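Workshop and Kitchen Tips: House Rules for a Robot Arm at Home

Last updated 5 Jan 2023

A small arm with a two-finger gripper can do a fair amount of light work around the house. It can also chip a counter, crush a picture mat or pull a cloth and everything on it to the floor. The rules below are the ones we follow on the Lelik home bench, for picture framing and for kitchen jobs. Most of them apply to any arm with a parallel gripper.

Rehearse every new job in simulation before you run it on the real thing.

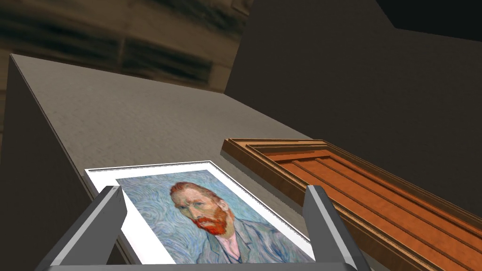
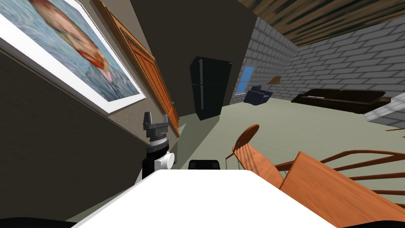 Simulated views: a portrait print and a wooden frame with the gripper open over the print, then the gripper upright by a white counter.

Setting up the work area

Clear everything the job does not need. Mugs, keys, phone chargers and mail all go somewhere else. If an item has to stay, add it to the layout in the software so the arm plans around it.

Mark the reach of the arm on the floor with painter's tape. Measure it with the arm at full stretch and the gripper on. Then add 22 inches on every side and move chairs out of that zone before you start. A chair pushed back from a table is the thing we hit most often in rehearsal.

Check the surface for wobble. Push down on each corner with your palm. Shim it or use a different surface if it moves at all.

Keep the stop button within reach of your own hand and outside the reach of the arm. Test it at the start of each session, with the arm moving slowly and nothing in the gripper.

Handling flat items

Prints, mats and sheets of paper are hard for a two-finger gripper. The fingers want to close on something with thickness, and paper has almost none.

Don't let the gripper close across the face of a print. The mat will buckle, and a crease in mat board does not come out. Put the print on a stiff backing board and let the fingers take the edges of the board.

Leave a clear gap between the print and its frame when you lay them out. The fingers need room on the outside when they open, and a frame set too near gets knocked sideways. We leave 3 inches.

Keep prints back from the edge of the bench. If a corner is close to the edge, move it by hand before the arm goes anywhere near it.

Lift glass by hand. We have not found a setting we trust for it, and the Sipos pads that work well on wood slip on glass.

Handling frames and molding

Grip a frame in the middle of a long side, never at the corner. Mitered corners are the weakest part, and an older glued joint can open with very little pressure.

Stepped molding gives the fingers an uneven face to press on. Use soft pads and start with the lowest grip force. Raise it one step at a time until the frame lifts without sliding.

Wipe the pads before you touch a finished surface. Grit on a pad leaves a line in varnish.

Kitchen rules

Anything that touches food gets its own set of pads. Label the box. Ours are stored in a drawer away from the framing set.

No knives, no hot pans and no open flame. Those jobs stay with a person.

Approach counters from above and slowly. Set a floor height in the software a little over the true counter height, then lower it once you have watched the first pass. Rounded counter edges fool some planners, so treat the last inch as out of bounds.

Close cabinet and refrigerator doors before a run, and don't let anyone open one until the arm is parked. If two arms share a space, run one at a time until you have seen each finish its whole path alone.

Children and pets stay out of the room. A baby gate is fine for a dog – it will not stop a cat.

Keeping a log

Write down each run: the job, the grip setting, the pads used and anything that went wrong. A cheap notebook is enough. We started ours in June and had 17 entries before we changed a single rule, which was the gap between print and frame.

Log the rehearsals too, and save the layout file under the same number as the entry. When you move furniture, even by a little, update the layout and rehearse again.

When to stop

Stop if the arm makes a new noise, if a pad looks torn or if an item shifts in the grip. Take the item out by hand with the power off. Look over the pads and the wrist screws, then start the job again from the beginning.

Replacement pads come in two sizes. Plestivell and Lorkham both use the narrow one.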